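Workshop notebook > Glazes > Test tiles
Search this notebook

Iron red and copper green, second round, January 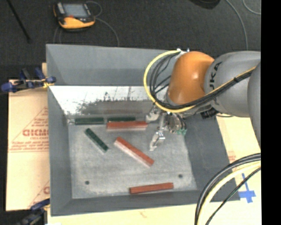 Green and red blocks in the gray bin.

Started 7:30 am. Rusa kiln, cone 6, same schedule as the first round except for a longer hold at the top (27 minutes). Peak on the controller read 1,2 something and then the display blanked again, so going by the witness cones. Middle shelf cone bent properly, bottom shelf a bit stiff.

Red base is batch 203, the Purkstead clay body with no grog. Green is batch 242. I sieved 242 twice and still got specks on the thin tiles. Aurora Meireles thinks the copper carbonate is lumpy from the bag. She has an older jar from Baltov and will mix a small cup with that so we can compare.

Thickness: two dips is too much on vertical tiles, it ran onto the shelf in one spot. One dip plus a brushed coat at the rim looked best. Specific gravity was around 1.45 when I started and I did not check it again after lunch, should have.

Crazing on the red where it pools. Will try a little more silica, a little less feldspar, and leave the rest alone.

To do
- grind shelf, rewash
- new thermocouple, ask Te Moana for the price
- label tiles on the back BEFORE bisque
- green on the white body, one dip only

Bottom shelf tiles still too warm to handle at 4 pm. Left the lid propped.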